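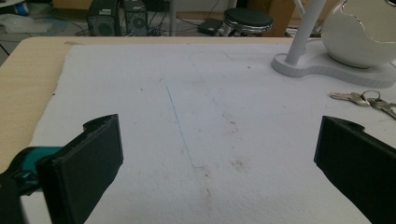 Gripper view, keys at the right.

drulleo-sync

Lines up gripper video with head video and writes one episode per folder. It does this job and one other (see Masks), and it complains a lot in the log.

Install

Python 3.10 or newer. Run pip install -e . from the top folder. If the build stops at the Spanos bindings, run it again. Ermanno Monti has a theory about why this helps and we have stopped asking.

What you get

The September set has 1,889 raw episodes. After alignment 1,603 are left, and 1,384 of those pass the pose check. The rest sit in rejects/ with a one-word reason each. Most of the words are "drift". One is "hmm", and Shobha Rodrigues has been asked to expand on it.

Clock offset

Gripper and head streams are matched on motion first, then on timestamps. The default search window is 40 ms. You can widen it with --window, and the matcher will then find a good fit for nearly anything, including two different episodes.

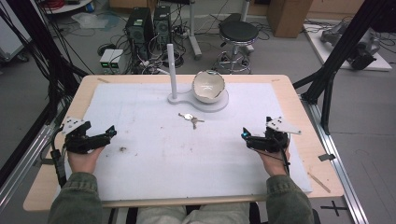 Head view of the keys task, dotted plates on both grippers.

Poses

The plates are found in the head view and give a starting guess for each gripper. Tracking takes over from there. When a plate turns too far from the camera, the pose is held and flagged stale=1. Please read the flag. Hanneke Leemans trained on stale poses for a week and got a policy that was very calm.

Masks

masks.py blanks the fingers in the gripper view. Dark fingers are easy. Dark fingers in front of dark computer towers are a matter of opinion, so check the edges before you trust them.

Known problems

Left and right swap if both plates leave the view together.
Thin objects such as keys vanish from the depth maps.
The --quiet option is not quiet.

Questions go to Miyuki Ikeda. Patches too, with a test please.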